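Tazi member safety checklist, Grallau edition
Filled in by Yee-man Huang, with comments. Checked by Mathis Besson in September.

Please read the comments also where the answer is "yes". Some yes are weaker than others.

PART A – BEFORE THE PROFILE IS SHOWN

A1. Email address confirmed before first login: Yes
A2. Telephone number confirmed: Yes
Comment: The code arrives by text message. One test phone received it twice, it does no harm.
A3. Age asked and checked: Partly
Comment: The date of birth is asked, but a member can change it later without any new check. Gil-soo Noh will ask Jalbridge to lock this field.
A4. Profile photos looked at by a person: Yes
Comment: Up to 16 photos for each profile. The first is looked at before it is shown, the others after.
A5. Surname hidden from other members: Yes
A6. Profile text limited to 500 characters: Yes
Comment: Telephone numbers written in words ("oh seven nine") still pass the filter.

PART B – MESSAGES

B1. Block button visible in every conversation: Yes
Comment: On the small screen it is under the three dots. I would prefer to have it outside.
B2. Report button gives a choice of reasons: Yes
Comment: "Asks me for money" must be the first in the list. At present it is the last but one.
B3. Warning shown when a member sends a link: No
Comment: It was promised for the previous version. Still open.
B4. Blocked person cannot see when I was last online: Yes
Comment: Tested with 2 accounts, both directions.
B5. Reports answered by a person: Yes
Comment: I have read 396 reports. The answers are polite, but many are the same text and do not say what was decided.

PART C – FIRST MEETING

C1. Advice page can be found without login: Yes
C2. Advice says to meet in a public place: Yes
C3. Advice says to tell a friend the place and the hour: Yes
Comment: Lok-yiu Chow has rewritten this paragraph, it is now much shorter and more clear.
C4. Advice about drinks (keep your own cup with you, do not leave it on the table): Yes
C5. Advice about travelling home: No
Comment: There was a page before – it was lost when the site moved from Remotov. Yu-ting Fu has the old text.

PART D – LEAVING

D1. Member can delete the account alone: Yes
D2. Photos deleted at the same time: Not tested
Comment: To be done with the next edition.
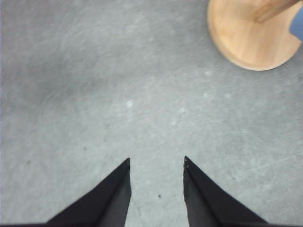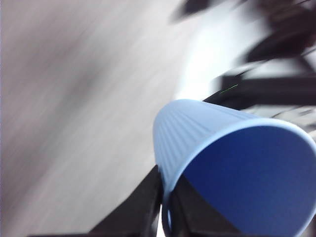 Second picture: light blue plastic cup, tilted

Open points: A3, B3, C5, D2. Remarks to Yee-man Huang, please with the number of the point.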